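Yamila Villalba spent most of last year getting people to throw things away. Her study at Sterkora asks how much a robot arm can learn from household chores recorded with a hand-held gripper, in homes where no robot has ever been installed.

"We used to collect everything in the lab by remote control," she says. "It was slow, and every demonstration had the same table in it. The robot got very good at that table."

The new set holds demonstrations from 60 homes. People squeeze the gripper, pick something up and put it where it belongs, and a camera on the tool records what the fingers do. The task is always small, such as clearing a cup, folding a cloth or dropping paper in a bin.

Villalba's main result concerns variety. Her group trained one policy on 200 demonstrations from a single kitchen and another on 100 demonstrations, each from a different spot. Both were then tested on an arm in rooms neither had seen. The smaller, more varied set did better on every task except folding.

"Folding surprised me," she says. "I think it needs repetition more than it needs new rooms – but I wouldn't put that in the abstract yet."

Paper was harder than she expected. A tissue or a paper towel changes shape each time it is gripped, and a policy that has learned one outline will hesitate at the next. Her colleague Khosravi wanted to leave soft items out of the first release. Villalba kept them in.

She also decided against asking people to tidy up before recording. An earlier pilot, called Solier, had done so, and she says the trained arm then had trouble whenever there was a bag or a pair of shoes near the target.

What still fails is the release. "The arm gets above the bin and opens too early, or it doesn't open at all," she says. "People do that part without thinking, so the recordings are very short there."

The next round starts in September, with longer recordings of the drop. 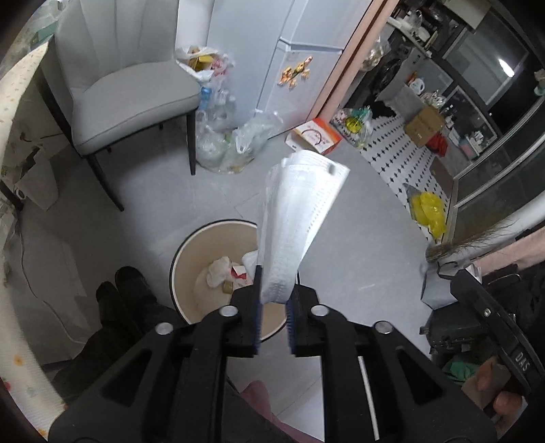
A paper towel held over a wastebasket with the hand-held gripper.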